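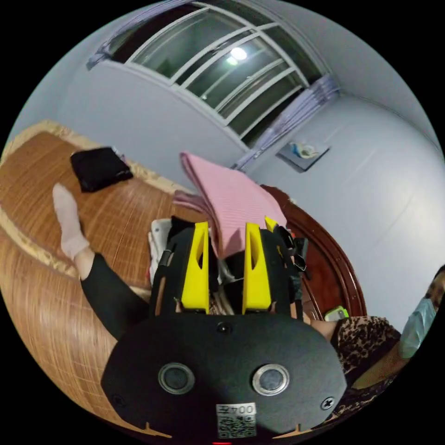 Quando uma ronda de bónus é comprada diretamente, o retorno teórico do jogo mantém-se igual ao do modo base?
Depende da certificação: cada modo de entrada tem o seu próprio modelo matemático, e o valor publicado na ficha do jogo refere-se normalmente ao modo base, com os outros indicados em linha separada.

Notas do orador – Matemática de slots com tema licenciado: do guião ao modelo de pagamentos

Diapositivo 1 – Título
Apresentar o tema em duas frases. A sessão trata do modelo matemático e da sua relação com o tema gráfico. Promoções, bónus de boas-vindas e programas de fidelização ficam fora.
Avisar que as perguntas ficam para o fim, exceto dúvidas de terminologia.

Diapositivo 2 – Terminologia
Fixar os termos antes de avançar. Há traduções concorrentes e a sala costuma misturar português com inglês.
RTP: retorno teórico ao jogador, expresso em percentagem do total apostado, calculado sobre o ciclo completo do jogo ou por simulação.
Volatilidade: medida da dispersão dos pagamentos. Usar desvio-padrão por unidade apostada. As escalas comerciais (baixa, média, alta) não são comparáveis entre fornecedores.
Frequência de acerto: proporção de jogadas com algum pagamento, incluindo pagamentos inferiores à aposta.
Este último ponto gera sempre discussão. Um pagamento de metade da aposta conta como acerto e é uma perda líquida para o jogador. Indicar que nos diapositivos seguintes a frequência de acerto inclui estes casos.

Diapositivo 3 – O jogo de referência
O caso usado ao longo da sessão é Skosholm, slot de cinco rolos e três linhas visíveis, com 9 linhas de pagamento fixas. Tema: aventura marítima, adaptada de um filme de estúdio.
Motor gráfico: Render. O motor recebe o resultado já determinado e só o representa. Repetir esta frase, a parte sobre animações depende dela.
Mostrar a tabela de pagamentos. Dar tempo para leitura. Não ler os valores.

Diapositivo 4 – Fitas de rolos
Explicar a diferença entre símbolo visível e posição na fita. Um rolo apresenta três posições de cada vez, mas a fita completa é muito mais longa. A probabilidade de um símbolo aparecer numa linha é o número de ocorrências na fita dividido pelo comprimento da fita, desde que todas as posições de paragem tenham o mesmo peso.
Quando há pesos por posição, a fórmula muda: soma dos pesos das posições com o símbolo, dividida pela soma total dos pesos.
Skosholm usa fitas sem pesos no modo base e fitas com pesos na ronda bónus. A alternância entre conjuntos de fitas tem de constar da documentação entregue ao laboratório.
Se alguém perguntar por símbolos empilhados: tratam-se como ocorrências consecutivas na fita. O valor esperado por linha não se altera com a ordem dos símbolos. A variância altera-se, pela correlação entre linhas.

Diapositivo 5 – Restrições impostas pela licença
O detentor dos direitos do filme aprova imagens, som e excertos. Em geral não aprova a matemática, mas algumas cláusulas têm efeito matemático:
– a personagem principal tem de ser o símbolo de pagamento mais alto;
– o antagonista não pode substituir a personagem principal, o que limita a função de símbolo substituto;
– os excertos de vídeo têm duração mínima quando são exibidos.
A segunda cláusula obrigou a dividir o símbolo substituto em 2 versões, cada uma com exclusões próprias. A enumeração das combinações deixa de ser simétrica e o cálculo tem de ser refeito por tipo de símbolo.
A terceira afeta o número de jogadas por hora. O RTP mantém-se. A perda esperada por hora baixa, visto que depende do volume apostado nesse período.

Diapositivo 6 – Custo da licença e RTP
Pergunta recorrente: um jogo licenciado paga menos?
Resposta a dar: o custo da licença é normalmente uma percentagem da receita bruta do jogo e sai da margem do fornecedor ou do operador, conforme o contrato. Pode haver pressão para escolher uma configuração de RTP mais baixa. É uma decisão comercial, e só se verifica consultando a ficha do jogo na plataforma em causa.
Sublinhar que o mesmo título pode existir em várias configurações certificadas. O nome do jogo não identifica o RTP.

Diapositivo 7 – Ronda bónus
Ativação: três ou mais símbolos dispersos em qualquer posição visível.
Estrutura: jogadas grátis com multiplicador progressivo. O multiplicador aumenta a cada jogada com pagamento e não volta ao início até ao fim da ronda.
Limite de pagamento por ronda: 600 vezes a aposta. O limite entra no cálculo. Um RTP calculado sem truncar a distribuição no limite fica sobrestimado, e o erro cresce com a volatilidade.
Mostrar as duas curvas sobrepostas, com e sem truncagem. Apontar a cauda direita. Pausa.
O multiplicador cria dependência entre jogadas da mesma ronda, pelo que não é correto multiplicar o valor esperado de uma jogada pelo número de jogadas. Usa-se uma cadeia de Markov com estado dado pelo par (jogadas restantes, multiplicador atual). Com limite de pagamento, o estado tem de incluir também o total acumulado.

Diapositivo 8 – Compra da ronda
Ligar à questão de abertura. O preço de compra é fixo em múltiplos da aposta e o retorno do modo comprado é o valor esperado da ronda dividido por esse preço.
Quando a ronda comprada usa fitas diferentes das da ronda ativada naturalmente, são dois modelos distintos e ambos têm de ser certificados.
Várias jurisdições não permitem a compra. O jogo deve poder ser distribuído com a função desligada por configuração, sem alteração do código de cálculo.

Diapositivo 9 – Verificação por simulação
A simulação corre sobre o mesmo módulo de resultados que segue para produção, sem camada gráfica.
Comparar três grandezas com o cálculo analítico: RTP total, contribuição da ronda bónus e frequência de ativação. Comparar só o RTP total esconde erros que se compensam.
O relatório usado nesta sessão foi produzido com Hämäläinen, ferramenta interna de comparação. Sai em formato de tabela, com intervalo de confiança por linha.
O intervalo depende da variância do jogo. Num jogo muito volátil, um desvio aparente pode ser ruído. Indicar sempre o número de jogadas simuladas e o desvio-padrão ao lado da estimativa.

Diapositivo 10 – Erros encontrados
Dois casos, ambos da fase de testes.
Primeiro: a linha inferior era avaliada duas vezes quando continha um símbolo substituto. O efeito no RTP total era pequeno. Foi detetado na frequência de acerto por linha.
Segundo: o multiplicador da ronda era apresentado pelo motor gráfico um passo à frente do valor aplicado. O pagamento estava correto e a indicação no ecrã estava errada. Para efeitos regulamentares conta como falha, mesmo sem impacto financeiro.

Diapositivo 11 – Animações e quase-acertos
Voltar à frase do diapositivo 3. O motor gráfico pode prolongar a rotação do último rolo quando já há dois símbolos dispersos visíveis. Não pode alterar as posições de paragem para mostrar um terceiro símbolo junto à linha.
A distinção é verificável: a sequência de posições registada no servidor tem de coincidir com a apresentada, incluindo as posições fora das linhas de pagamento.

Diapositivo 12 – Material de apoio
As folhas de cálculo do modo base e o código da cadeia de Markov estão no repositório Drostudent, pasta da sessão. A versão das fitas aí incluída é simplificada e os totais não coincidem com os do jogo distribuído.
A sala fica disponível até às 17h30. Deixar a tabela de pagamentos projetada durante as perguntas.

Reserva – só se houver tempo
Jackpots progressivos: a contribuição para o prémio é uma percentagem fixa de cada aposta. Separar sempre o valor inicial do prémio (custo de quem o financia) da parte acumulada.
Se perguntarem pelo ponto em que o retorno passa os cem por cento, escrever a expressão no quadro e deixar explícito que o valor esperado, por si só, não descreve o risco de um jogador com saldo finito.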